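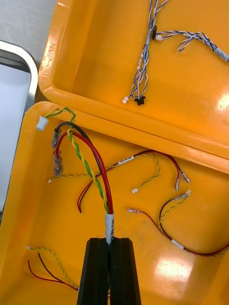 Gripper comparison, bench cell 2: pre-run inspection checklist with comments

Issue: June
Fingers under test: Nikine faceted pair (A), Skikon flat plate pair (B)
Controller: Oyelaran, firmware unchanged between sets
Checked by: Titilayo Igwe
Second check: Tamás Tóth

Section 1. Isolation and guarding

1.1 Emergency stop tested from both sides of the bench. Pass.
1.2 Arm speed limited to setup mode during finger changes. Pass.
1.3 Guard interlock drops drive power when opened. Pass.
Comment: the reset button sticks slightly. It still releases, but should be replaced before the next comparison.
1.4 Air line capped and tagged. Not applicable, both pairs are driven electrically.

Section 2. Fingers and mounting

2.1 Mounting screws tightened and paint-marked. Pass on A. On B one screw had no mark; retightened and marked. TI
2.2 No burrs on gripping faces. Pass.
2.3 Fingers close square, checked with feeler gauge. Pass on A. B closes at the tip first, with a small gap nearer the mount. Accepted for rigid parts, not for wire.
2.4 Force limit set in controller and read back. Pass.
Comment: the limit does not carry over when the tool number is changed. Read it back after every swap, including swaps back to a pair already used. TT

Section 3. Wrist camera

3.1 Bracket tight, cable clear of joint travel through full wrist rotation. Pass.
3.2 Lens clean. Pass.
3.3 Fingertips in view when open and closed. Pass with comment.
3.4 Glare acceptable on tray surfaces. Marginal.
Comment: the orange trays are glossy and give pale patches under the bench lamps. Lowering the exposure helps with the patches but loses detail on dark fingers.

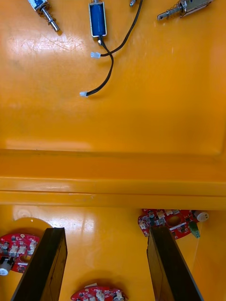

A matt liner from Trevness has been requested — until it is fitted, record the lamp setting with each set so that the two pairs are compared under the same light.

Section 4. Parts and trays

4.1 Trays seated against stops. Pass.
4.2 Harnesses: grip at or next to the label sleeve, never on a crimp terminal. Confirmed in program.
4.3 Solenoids: grip on the metal body only. Plunger and spring are keep-out areas.
4.4 Circuit boards: grip by the edges, power off, wrist strap worn for hand loading. Pass.
Comment: boards near a tray wall leave little room for a finger on that side. Approach at reduced speed. TI

Section 5. Open actions

Replace reset button. TT
Shim B and repeat 2.3.
Fit liner, then repeat 3.4 with both pairs.

Release: A may run on all parts. B may run on solenoids and boards only, pending the shim.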